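How do you keep house paperwork when you're not a filing person?

Posted by Jovita Olvera in Home & Household

Hi all, long-time reader, first time I've had to ask anything. My husband and I bought our first place in April and I am drowning in paper. I thought everything was online now! Nope. We have the closing documents, the inspection report, the warranty for the water heater, a manual for a dishwasher that I'm pretty sure the last owners took with them, three different insurance letters that all say "keep this for your records," and a receipt for every single thing we've bought at the hardware store.

Right now it all lives in a tote bag on the back of the kitchen door. Last week the furnace guy asked when the filter housing was replaced and I stood there digging through the tote bag like I was looking for a lost earring while he checked his phone. I never found it. I found a takeout menu.

I've tried an accordion file before (in my old apartment) and I never used it. Too many pockets, I couldn't remember whether the car was under C for car or A for auto. My sister scans everything and swears by it but I know myself and the scanner would end up in the tote bag too.

So what do normal people do? How long do you keep stuff, and where do you physically put it? We have one decent cabinet in the hallway and that's it for storage. Bonus points if it costs less than a nice lunch.

Posted by Kathleen Mac Giolla

Oh I feel this one in my bones. I was a tote bag person too, except mine was a roasting pan on top of the fridge.

What finally worked for me was getting rid of the alphabet. I have one plastic folder per "who would be asking me for this." So there's one for the house itself (furnace guy, plumber, roofer), one for taxes, one for the car, one for medical and one for the dog. If the vet's office calls, I grab the dog. I don't have to remember what I called anything, I just think about who's on the phone.

A few things I learned the hard way. Get plastic and skip the paper ones, the paper ones go soft at the corners in a year and then they slump over and you can't see what's behind them. Give each one a different color if you can. My house folder is blue and it has been blue through two moves and I could find it in a blackout.
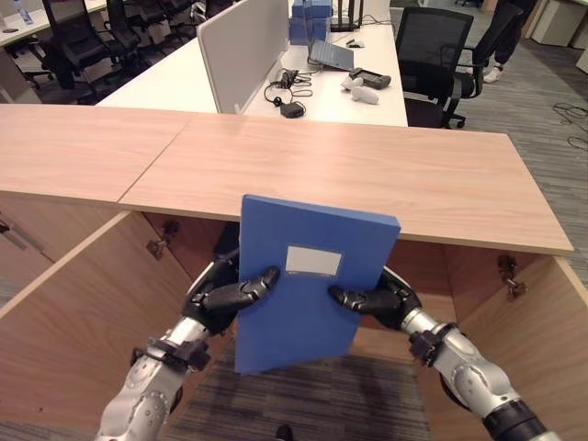 Blue for the house. The label's still blank.

I really do recommend leaving the labels alone for the first month or so! I labeled everything on day one with my fancy pen and then changed my mind about half of it, and now my car folder says "WARRANTIES" with a line through it. Live with them a while, then write on them.

For how long to keep things: anything about buying the house, keep as long as you own it and then some. Same with receipts for real improvements, like a new roof or windows, because you might want those when you sell. The hardware store receipts for lightbulbs and picture hooks, toss them once you know you're not returning anything. I go through the house folder once a year with a cup of tea and the recycling bin next to me and it takes me less than an hour, and most of that is reading old paint receipts and getting sentimental about the yellow bathroom.

Also, staple the furnace guy's invoice to the furnace manual. Future you will want to kiss you.

Posted by Ultan Sheehan

just scan it. phone camera, one folder in the cloud, done. I have 4000 files in mine and I use the search bar

Posted by Clodagh Lenihan

I'm somewhere between the two above. The search bar thing only works if you name the files, and Jovita, you sound like me, so yours will all be called Scan 17.

I keep the originals of the important stuff on paper (deed, title, birth certificates, passports) in a small fire-resistant box. Mine's a Brollik, it was on clearance, it's heavy and ugly and the key is taped inside a cookbook. Everything else goes in folders pretty much like Kathleen's, standing up in a cabinet. Standing up matters more than you'd think. The minute I lay folders flat they turn into a pile, and then mail goes on the pile, and then I'm back to buying a new tote bag.

My other trick is a piece of paper taped inside the cabinet door with dates on it. Filter changed, gutters done, water heater flushed. No app, just a pen on a string. When the next furnace guy asks, you open the door and read it to him. Mine goes back through 3 water filters and one very regrettable garage door opener.

And the manuals, almost all of them are on the manufacturer's website. Write the model number on your door list and recycle the book. I'd hang on to anything with an actual signature or a stamp, though, and check with whoever does your taxes before you shred from that folder.

Comment from Jovita Olvera

Thank you all!! The "who's on the phone" thing just clicked for me. I bought five folders at lunch and the pen is already on its string. Clodagh, mine really would be called Scan 17. Still haven't found the filter housing receipt, but I did find the dishwasher manual's Spanish half, if anybody needs it.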